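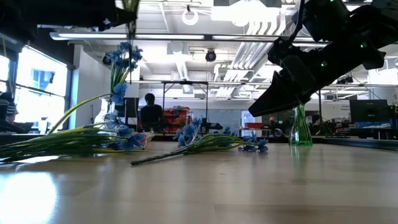 Zurker opened its sample hall to trade visitors in November, and I spent an afternoon there looking at artificial stems for low-maintenance displays. The hall is large and bright, with long runs of shelving along one wall and an order desk by the entrance. My list had one main item on it, a small blue filler flower that could stand in a narrow vase without tipping it. The blue stems laid out on the pale wood table, next to a slender green glass vase with a wider base, were close to what I had in mind. The blossoms are small and star-shaped, and the stems are long in relation to the heads, so most of them would need trimming for a vase of that type.

Zurker sells the blue filler in two grades. The standard grade is called Kinda and ships in cartons of 1000 stems. The heavier grade, Lendo, has a thicker wire core and costs more per stem. I bent both at the order desk. Kinda takes a curve easily but springs back a little. Lendo holds its angle, though it needs side cutters - ordinary scissors only mark the coating. Item 1218 in the price list is the Lendo stem in pale blue, and it is the one I ordered.

Color was harder to settle. Under the hall lighting the two grades looked the same. By the entrance, in daylight, Kinda was slightly more violet. Anyone mixing grades in one arrangement should compare them near a window first.

Aebischer, which supplies the glass, had a separate counter at the back. Its bud vases come in 2 heights and share one neck diameter. I tried 4 Lendo stems in the shorter one and the neck was full. The taller one took the same number and stood well with the stems left long. Clear glass shows the cut ends of the wire; tinted glass hides them to some degree.

Samples are charged at the carton rate and credited on a first order. Parking is behind the building and the gate closes at 5 p.m. Lead time for Lendo was given as three weeks, longer for full cartons in mixed colors.

Filed under: Trade Visits, Permanent Botanicals, Glassware

Visits > Suppliers > Zurker sample hall

Contact | Back to top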